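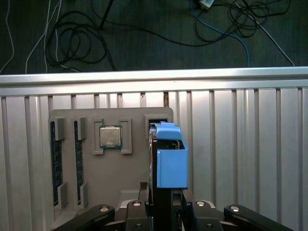

Skasdale open day – PC assembly cell, who else went?

Forum: Automation and Robotics > Shows and visits

benchrat_ohio
Posted Wednesday, 7:40 pm

I went to the afternoon demo at Skasdale and wanted to get my notes down. The job is building up a desktop tower: processor, two memory modules, and a hard drive in a blue caddy. All the parts wait in a gray fixture plate and the arm picks from there. The processor sits between two raised holders and the memory stands upright in clips.

Our group was 13 people. We got a talk first, then time at the table. The talk was mostly about grip force and how they teach the pick positions. The handout says they have logged 1,055 attempts since June. It doesn't say how many were good.

If anyone has questions I'll try to answer. I do board repair for a living, so my view of it is from that side.

torque_spec
Posted Wednesday, 8:12 pm

I was in the morning group. My main complaint is the case. It lies on its side with the panel off and the socket bracket already open. On a real line half your trouble is getting to that point. So it's a nice demo of placing parts but I wouldn't call it PC assembly.

benchrat_ohio
Posted Wednesday, 8:25 pm

Fair, but they said that in the talk. Cables and screws are not part of it yet. Here is how the case was set up:

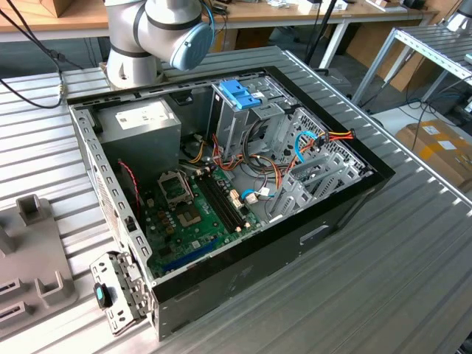
Tower on its side on the slotted table, CPU socket open, parts fixture at left.

The power cables run across the middle of the case toward the drive cage. I asked if they were going to tie them back and the answer was no, they want the arm to deal with whatever is there.

kilnside
Posted Wednesday, 9:03 pm

Did they say what the fixture is made of or if it's printed? We're doing something close to this at Rukthorpe with connectors and our nests wear out at the corners. We scrap them after 500 picks.

benchrat_ohio
Posted Wednesday, 9:10 pm

I didn't ask. It's gray plastic, matte, that's all I can tell you. Drendgate had a table in the lobby and I think they sell nests, but don't hold me to that.

torque_spec
Posted Wednesday, 9:31 pm

Drendgate does vision lighting. Not nests.

benchrat_ohio
Posted Wednesday, 9:34 pm

OK, my mistake.

avo_tinkers
Posted Wednesday, 10:15 pm

I disagree with torque_spec on the "not assembly" thing. Seating memory is harder than it looks. You need to be straight over the slot, you need real force, and you have to stop when the latches close. I had two new hires on the Avotiņš line who took weeks to stop flexing boards. If an arm can do that part every time I'd take it and let a person do the cables.

torque_spec
Posted Wednesday, 10:28 pm

"Every time" is the whole question, and the handout skips it. Give me a failure rate and I'll change my mind. Also what happens when the case is turned a few degrees? I asked in the morning and got "we're working on it."

benchrat_ohio
Posted Wednesday, 10:52 pm

In the afternoon they said the case position is checked before each run. I took that to mean small shifts are fine and big ones stop the job, but I may have it wrong. My own worry is the processor. You lower it flat or you ruin the contacts, and with the frame and lever up there isn't much room for fingers on either side.

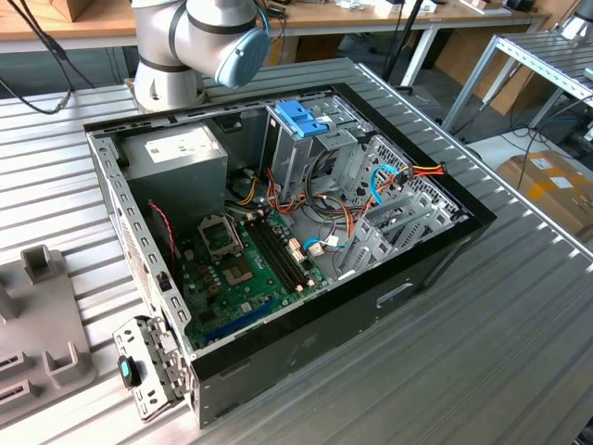 On the bench I use a suction pen for that. I asked about suction and they said they would like to keep one gripper for everything, so no tool change between the processor and the drive. I can see why from a cost side. I still wouldn't want it over a customer's board.

kilnside
Posted Wednesday, 11:06 pm

One gripper for a flat chip and a drive caddy is asking a lot. What do the fingers look like?

benchrat_ohio
Posted Wednesday, 11:14 pm

Black and fairly slim. They hold the caddy upright in front of its slot. I didn't get a good look at the tips.

avo_tinkers
Posted Wednesday, 11:20 pm

Is there another open day? I'd drive up for it.

torque_spec
Posted Wednesday, 11:41 pm

There's a sign-up list at the front desk. Call them, the web form didn't work for me.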